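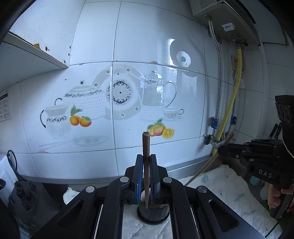
So I finally sat down and wrote the house rules for our hand-held gripper sessions, and I'm putting them up here because three different people have emailed me asking for a copy. It's July 8, 2026 and I've been promising this to the Zommont crew since May. Sorry, folks!

A bit of background. We collect demonstrations in ordinary kitchens, two grippers, one person, counter as we find it. Our old guide (I called it Folto, don't ask) ran to 13 pages and I'm pretty sure I'm the only one who read it to the end. The new one has 8 rules and fits on the fridge. I won't go through the lot, but these are the ones I get asked about.

Gas first. If there's a gas hose or a water heater anywhere near the bench, you find the shutoff before you pick up a gripper. You don't unclip anything or shift a hose to get a better angle, ever. If your elbow can reach it, work further along the counter.

Cables next. Loops of cord at the back of a bench are a menace when you're watching your fingertips and forgetting your wrists. Tuck them back or unplug the appliance. Knife blocks stay out of arm's reach, and yes, that includes the arm you're not thinking about.

Then there's long thin stuff: sticks, rods, chopsticks, skewers. Tips point away from your face, and you never cross one over the other at speed. Go slow, grip, pause, then move. I got a lot of grumbling about the pause, but of the 607 clips I went back through at Prirow, the ones I had to bin were mostly rushed grabs.

Please don't tidy the place into a showroom, either. A bit of paper towel on the counter is fine. Colour and clutter are good! Just write down what was there when you started so the next person can set it up again.

The one I'm still unsure about is breaks. I've put a stretch after every batch, but I haven't settled how big a batch should be. We want 1,000 clips by the end of the Vũ project and my thumbs already have opinions. If your lab has a number that works, leave it in the comments and I'll add it to the fridge copy.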